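Pusero releases Home Recording Practice, a code for hand-held gripper work in private homes

DRIRNPORT, November 2024 - Pusero, which collects and checks training recordings for household robots, today released Home Recording Practice, a written code for people who record everyday chores with hand-held grippers in homes. The code is free to use. It covers consent, set-up, equipment labels, conduct during a session and what happens to the recordings afterward.

The code has 42 clauses in four parts. It was drafted by Pusero together with Hou, which builds gripper hardware, and Semik, a software firm that reviews recordings before they go into training sets. The three companies will apply it to all of their own home sessions from the day of release.

Most published guidance for robot work assumes a factory or a laboratory, where the floor is marked, the light is fixed and everyone present is an employee. Chores such as handling clothes on a bed are recorded in real bedrooms, with the owner's things on every side. The drafters wanted rules that a person could follow in a small room, working alone, with a gripper in each hand.

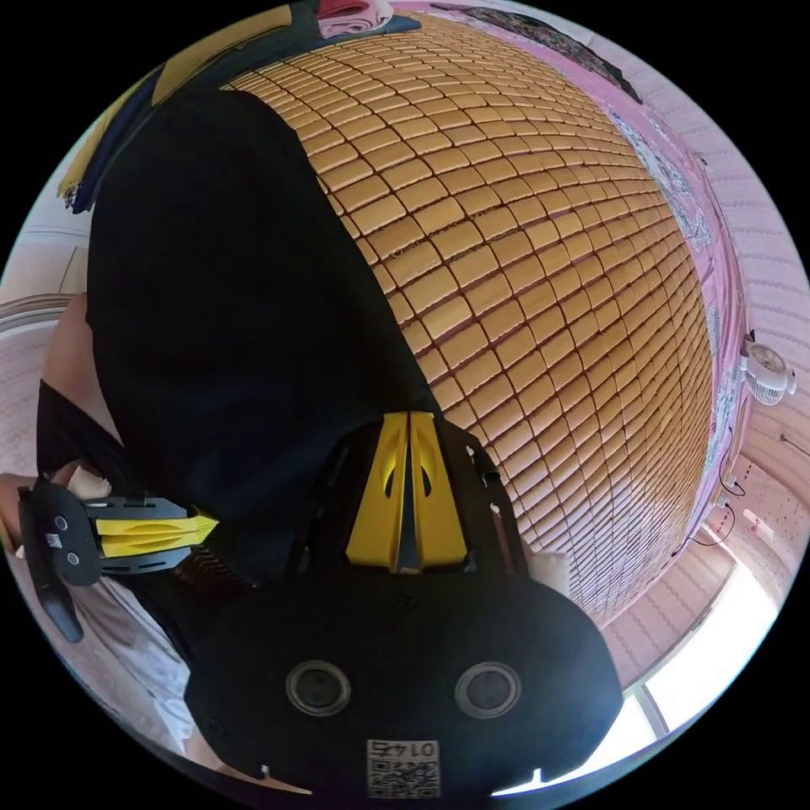

Part one deals with permission. Every adult living in the home has to agree in writing before a session is booked, and the form must list the rooms to be used. A room that is not on the form stays closed. Residents can withdraw a room, or a whole session, up to 30 days after recording, and the company holding the files must confirm deletion in writing.

"We kept coming back to the resident," said Nokuthula Potgieter, who led the drafting at Pusero. "It is their bed and their window and their laundry. A form that says 'the premises' doesn't tell them much. A form that says 'the back bedroom, the bed and the wardrobe' does."

Part two covers the room itself. The code does not ask for a tidy or staged home. Furniture, bedding and personal belongings may stay where they are, provided that papers with names or addresses, screens and family photographs are put away or covered first. Power cables may stay plugged in, but the operator has to check that none crosses the place where they will stand, sit or kneel. Fans and heaters close to the work area must be noted on the session sheet along with whether they were running.

Light gets its own section. Grippers that carry lenses see a wide area, and a window at the side of a bed can wash out a large part of the view. Operators are asked to write down the position of each window and whether curtains were open. They are not asked to close them. Semik's reviewers found during drafting that recordings in mixed daylight were usable as long as the conditions had been noted.

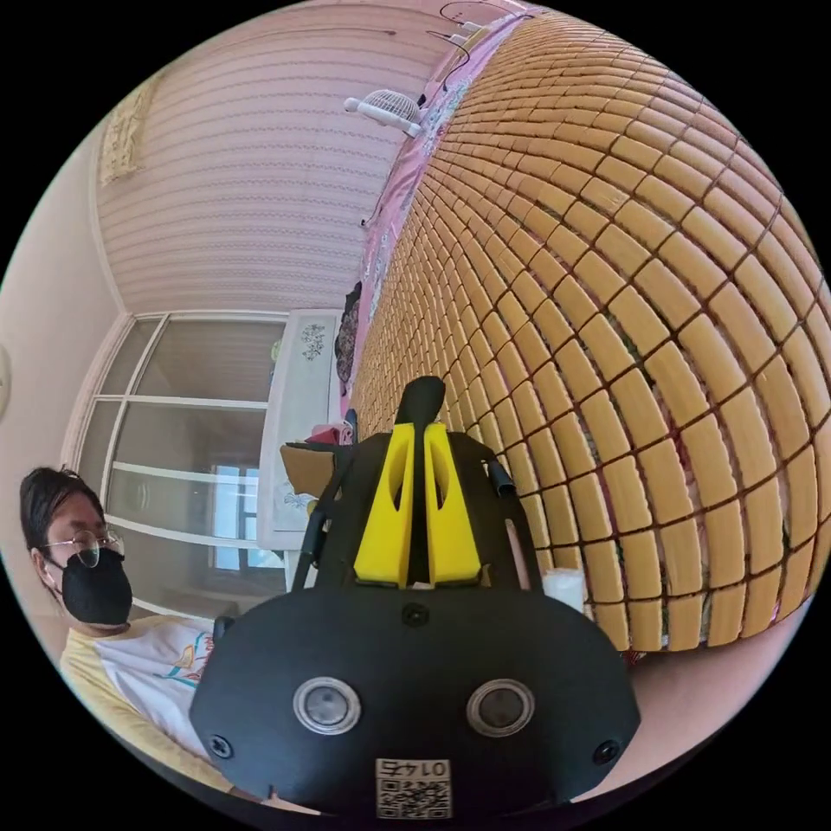 Work in a bedroom, with a tile sleeping mat on the bed and numbered gripper in the foreground.

Part three is the longest and covers equipment. Each gripper must carry a printed number and a machine-readable code, fixed to a flat face of the body where it does not touch the work. Left-hand and right-hand units must be told apart on the label or on the session sheet. If a label is worn or peeling, the unit is taken out of use until it is replaced. Lens faces are wiped before each session and checked again at the midpoint.

The fingers are to be inspected for cracks, rough edges and loose mounts. Clothing snags easily, and a torn cuff is treated as a reportable event under the code, the same as a dropped gripper. Operators may wear watches, wristbands and bracelets if these sit close to the wrist and do not catch on the handle. Loose sleeves are to be rolled or pinned.

Sessions are limited to four hours in a day, including breaks. Holding a gripper in each hand puts a load on the wrist and forearm, and working over a bed adds a load on the lower back. Operators should change position often and may sit, kneel or stand as they prefer. A short rest is required after every 25 minutes of recording, and the operator can stop at any time without giving a reason.

The code also asks operators to leave failed attempts in. A garment that slips, or a fold that has to be done again, is to be recorded through to a natural stopping point and marked as a retry. Deleting such attempts on site is not allowed.
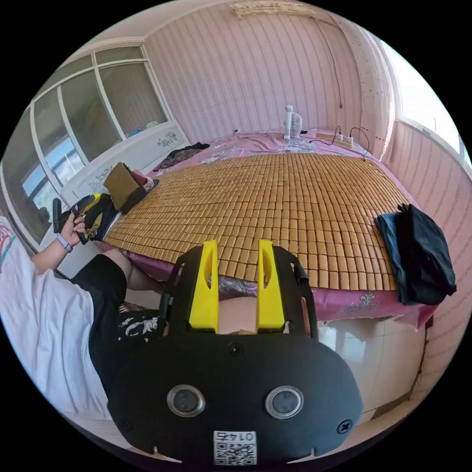
Does the code apply to a home where the operator also lives?

It applies in full. The operator signs the same form as any other resident, the other adults in the home sign as well, and the hour limits and equipment checks are unchanged.

Part four sets out what happens after the session. Files are moved to the company's storage within one day and erased from the recording device once the transfer has been checked. Faces, and any names or addresses that were missed in set-up, are blurred before a recording is passed to anyone outside the company. A reviewer who finds something that should not be there can hold back the whole session, and that decision can't be reversed by the project lead alone.

A trial version of the code was used in Drirnport in September, covering 200 sessions. Operators returned comments on the session sheet, and several changes followed. The first draft had asked for a new sheet for every garment, and operators said this took longer than the work. The released version uses one sheet per room, with a line for each type of item - pants, shirts, blankets and so on. A rule that required plain, single-color bedding was dropped.

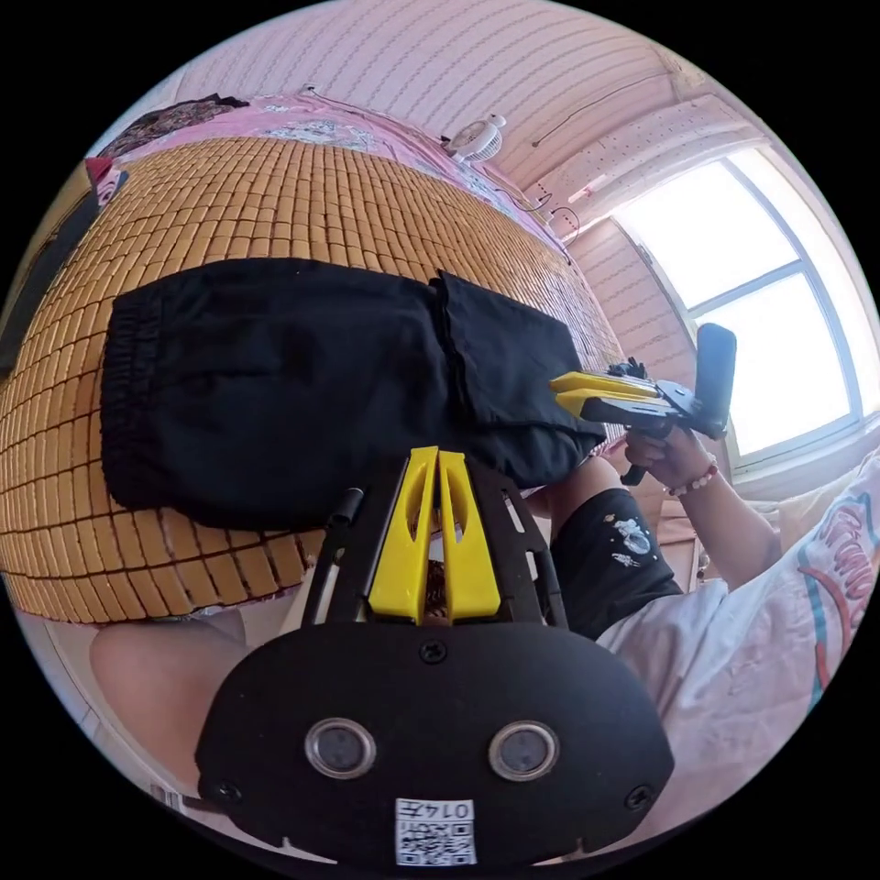 The drafters also took out a clause on how garments should be laid before a fold. Hou had suggested a standard starting position, with waistbands always to the same side. Operators pointed out that clothes do not come off a line or out of a basket that way, and the group agreed to leave it to them. The code now asks only that the starting position be varied over a session.

"Some of it is dull reading," Potgieter said. "Labels, wipes, rest breaks, who signs what. But those were the things people asked us about, so those are the things we wrote down."

The code is voluntary and does not replace local law on privacy or workplace safety. Companies that adopt it may say so in their own documents, as long as they follow all four parts. Pusero will not charge for adoption and will not issue certificates.

Comments on the released version are open to operators, residents and other companies. Pusero, Hou and Semik will review them jointly and publish any changes with a list of the clauses affected.

Copies of Home Recording Practice, the consent form and a blank session sheet are available on request from Pusero's office in Drirnport. Media questions should be addressed to Nokuthula Potgieter at the same office.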